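Automation Lab Handout 4: Setting Up the Board Assembly Cell
Harkport, course section Zaugg
Notes by Notburga Kälin, revised 5 Oct 2023

1. Scope

These notes cover mounting the parts fixture, teaching the pick poses and checking the gripper before a run. Power-up and emergency stop are in Handout 2 and are not repeated.

2. Parts fixture

The fixture plate is fastened to the slotted aluminum surface. Tighten the fasteners by hand first, push the plate against its stop, then tighten fully. A plate that can be rocked by hand will shift during a run, and all pick poses taught on it become invalid.

The processor sits face up in the square pocket with the corner brackets. It must drop in under its own weight. If it binds, dress the inside of the brackets with a fine file and blow out the dust.
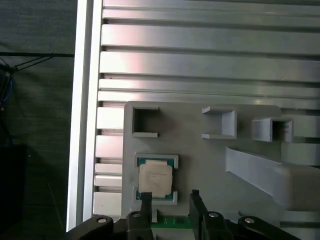

Teach two poses per part: an approach pose directly over the pocket and a grip pose. Move between them in a straight line at low speed. Close the fingers on the edges of the part only. The force setting runs from 0 to 255; start at the low end and raise it in small steps until the part no longer slips.

Check the screws on the finger linkages at every shift change. A loose linkage shows up as a grip pose that drifts to one side.

3. Placing the computer

Lay the tower on its side with the panel off and the interior facing up. Keep it clear of the fixture plate. Before the first insertion:

a. Disconnect the computer from the mains.
b. Route loose cables away from the socket.
c. Raise the retention lever and confirm that the socket is empty.
d. Run the approach path once with no part in the gripper. 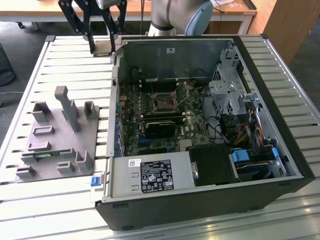
4. Records

Enter any changed pose in the Bemia log with the old and new values. Poses last taught in March must be checked again before use.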